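Wrist camera, part 4: exposure, latency and a slower arm

Posted 2/9/22 in Workshop, Arm build

The last entry ended with the gripper assembled and the wrist camera bolted on but not connected to anything useful. It is connected now. Most of the month went into cabling, and the rest into finding out that the camera settings I had picked on the bench were wrong for a camera that moves.

For anyone who skipped the earlier entries: the arm is a Dadonik kit, bought secondhand with one stripped gear in the shoulder. The gripper is my own, two black fingers on a parallel linkage, driven by a single servo. The control board is an Arkeo. The software is mine where it is bad and borrowed where it is good.

Cabling first. The camera's USB lead has to cross three joints, and the wrist roll is the difficult one. My first routing ran the cable along the outside of the forearm with a service loop at the elbow. It lasted two evenings. The loop caught on the base bolt during a homing move and pulled the connector sideways in its socket. The connector survived, the strain relief did not. The second routing goes inside the forearm tube, exits through a slot I filed behind the wrist bearing, and has a flat coil of cable that winds and unwinds with the roll axis. The roll is now limited in software to 264 degrees. The joint can physically do more, but the coil can't, and I would like to keep this cable.

The servo wires share the tube with the USB lead. I expected noise and got it: dropped images whenever the gripper closed under load. A ferrite on the servo side and a separate ground return back to the supply fixed it. I tried the ferrite alone first and it made little difference.

Next, the camera. On the bench, with the arm parked, auto exposure gave clean pictures. The work surface is bright white and the background is dark, with foam and equipment behind it, so the exposure routine is being asked to average two things that have nothing in common. It settles on a long shutter time, the dark half stays dark, and the white half washes out. Parked, that is tolerable. During a fast transfer move it is useless.

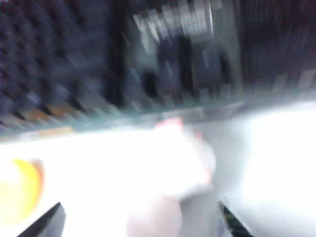 Johannes Steyn wrote, after reading a draft of this entry, that I should stop trying to fix the blur in software and lock the shutter before touching anything else. His argument was that a detector trained on smeared images learns the smear, and that every change of speed profile would then need new training data. He also suggested reading joint positions at the moment the shutter opens, instead of at the moment the image arrives on the computer, and comparing the two.

I did both, in that order.

Locking the shutter took a while because the camera driver accepts the manual exposure command, reports success, and goes back to auto when the stream restarts. The workaround is to start the stream, wait for the first image, send the command, and read the value back. If it does not match, send it again. My startup script retries up to 15 times and then gives up with an error. So far it has never needed more than the second attempt.

With the short shutter the image is darker overall, and the black fingers merge into the background when the wrist tilts up. Gain helps a little and adds grain. More light would be better. I have a Diteseo LED bar on order, to be mounted on the upright and aimed down at an angle so that the white surface does not throw glare straight into the lens. A matte gray sheet on the table is the cheaper option and I will probably end up doing that as well.

The latency comparison was more interesting. I had assumed the delay was constant and had corrected for it with a fixed offset. It varies. When the computer is also writing images to disk, the delay grows over the course of a session, because my capture loop was reading from a queue and falling behind. The gripper position I was attaching to each image could be several images out of date. At low speed the error hid inside the tolerance of the fingers. At high speed it put the grasp point beside the object.

The queue is gone. The capture thread now keeps only the newest image, stamps it, and throws away anything older. Disk writes happen in a separate process, which may drop images as it likes.

Last, the arm itself. The old speed profile was a trapezoid with hard corners, and the gripper was still ringing when it reached the pick position. I replaced it with an S-curve and cut the top speed on the final approach. The transfer move is as fast as before. The detector ignores everything captured above a set wrist velocity, so the blur in transit no longer matters to it. It only gets to vote once the wrist has slowed down.

Remaining problems:

The left finger pad creeps. The adhesive is not right for the rubber and I need to try a mechanical clamp.

The shoulder still has backlash in one direction. The replacement gear from Navarro has the correct tooth count and the wrong bore, so it needs a bushing turned on the lathe.

Homing order. The wrist has to home before the elbow now that the coil is in there — I have a note taped to the supply saying so, and it should be a line of code.

The lathe at the workshop is booked for most of the coming week, so the bushing will wait. I'll post the S-curve code once I have removed the hard-coded joint limits from it.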